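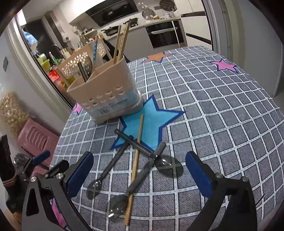 Courses > Robot Handling Lab > Handouts > Week 6

Print this page | E-mail this page

Week 6: The dropped-utensil fault

Read this before lab. The Pemuren hand-held grippers are used to record pick-and-place motions, and the Jeltutora software turns each recording into an arm path. The task is to move utensils from a pile into a holder on a table.

In the June runs the arm let go of spoons early. The log showed "closed" each time. Jaw width was being read at the pivot, and the soft pads keep squeezing after the pivot stops moving.
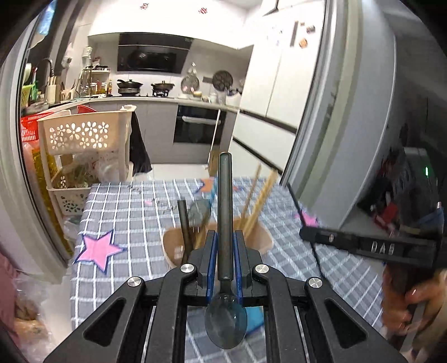
A handle held upright can also rotate in the pads without changing the jaw width at all. The software has no way to see this. We stopped the set after 35 drops out of roughly 600 picks.

What to check

1. Zero the jaws with the pads on. Bermúdez pads are thicker than the old ones.
2. Look for a loose pivot screw. Play at the joint shows up as false width.
3. If two tools share a table, agree who moves first. Pinched fingers are reported the same day.

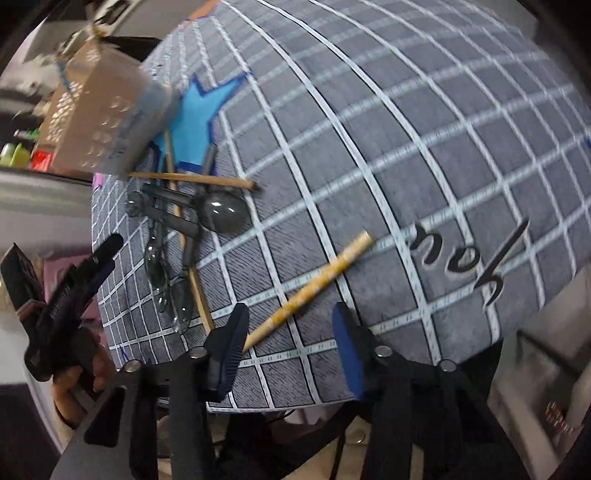 Glasses, sticks and a pencil on the mat.

Thin items are the worst case. A stick and a bad zero give nearly the same reading, so mark those picks by hand - do not trust the flag. Crossed items count as one pick only if both leave the table.

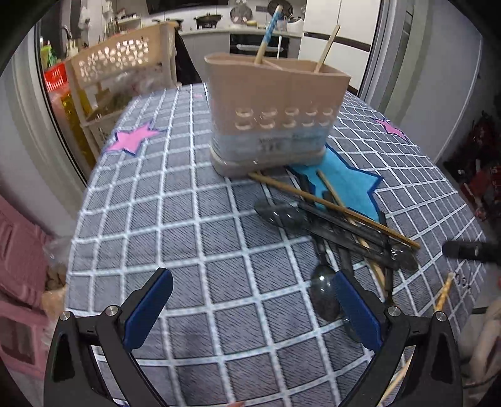
Start from open jaws every time. A half-closed start was the second cause, and it hid behind the first for 2 weeks. Bring your Flovico log sheet.

Comments (3)

Is the zero saved when you swap batteries? Ours came back wrong on Saturday.

No, redo it after a swap. Step 1 should say so.

Print link cuts off the last paragraph for me.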